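Minutes, Sunday 09/09/2018
Home robot group, regular catch-up plus the gripper business

Taken by me, Mafalda Bettencourt, so if I got your point wrong, tell me before the next one and I'll fix it. I typed most of this while people were talking over each other, which is why some of it runs together.

Who came: everyone from the build side, two from Clasitz (on the phone, bad line), and Baptista for the first hour. Sendia sent apologies and a long email that I'll get to.

1. Last minutes
Agreed as they were, apart from the spelling of Gravmont, which I had wrong all the way through. Sorry, Gravmont.

2. The left arm stop
This took up most of the meeting and I think it deserved to. For those who missed it: during run 427 the robot was turning on the marble floor at the house, heading for the bags along the wall, and the left arm stopped answering. The base didn't get the message. It carried on turning for 2 seconds after the arm dropped out, and the person on the stop button got there before the software did. No one was hurt and nothing got knocked over, but we were all pretty shaken up afterward and I said so in the meeting.

Baptista went through the log with us. The arm fault shows up right away, the way it should. Then it sits in a queue behind a pile of camera messages, and the base only reads it when the pile clears. Baptista thinks the queue is the real problem. I asked why a stop message would ever wait in line with anything, and there was a bit of a silence, and then we all agreed that it shouldn't.

Clasitz wanted to know if the cable came first. Fair question! The left gripper cable has been a worry of mine since we rerouted it, as it bends pretty sharply on a fast turn. Baptista wiggled it on the bench and got the same fault code three times, then couldn't get it again all afternoon. So we have a cable that's probably bad and a stop that's definitely slow, and we're treating them as separate faults. I'd hate for us to swap the cable, see everything go green and forget about the other one.

There was some back and forth about speed too. The turn was set at 70 percent, and our own sheet says to stay under half in a furnished room. I had set it. I'd been doing wide open turns earlier and I forgot to bring it back down. I've said sorry to the others and I'm putting it in here so it's on paper.

Decided:
– No driving in the house until the stop message has its own line. Arm work with the base powered off is fine.
– New left cable, with a looser loop. Baptista has the part number.
– Speed gets locked in the start-up file, so none of us can leave it high by accident (me included).
– Two people present for every run, one with a hand on the button and no other job.

3. The Sendia email
Sendia asks if we can keep the November date for the tidy-up demo. Views were mixed. Clasitz would like to keep it, and I would too, but I don't want us rushing the stop fix to make a date. We left it that I'll write back and say we'll know more once the bench tests are done. Somebody suggested doing the demo with the base parked, just arms and a bag, and I kind of liked that – more people warmed to it the longer we talked.

4. Floors
Short one. Gravmont has been looking at how the wheels behave on polished tile and thinks we're slipping a little at the start of each turn. That would explain why the map drifts. It has nothing to do with the fault as far as any of us can tell, but Gravmont will check the wheel numbers from the same run. We have more than 1392 saved turns to compare it with, so there's no shortage of material.

5. Anything else
The spare battery is back. The charger isn't. If you have the charger, please bring it in, no questions asked.

I also asked for the fault log to be written up the same day from now on, while we still remember what we heard and where we were standing. We had three different stories about who shouted first.

Next meeting will be once the cable is in. I'll send the time around, and I'll bring the printed log so we can mark it up together.
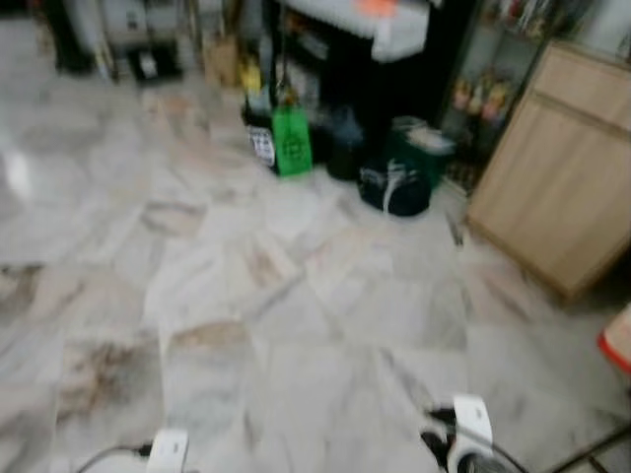
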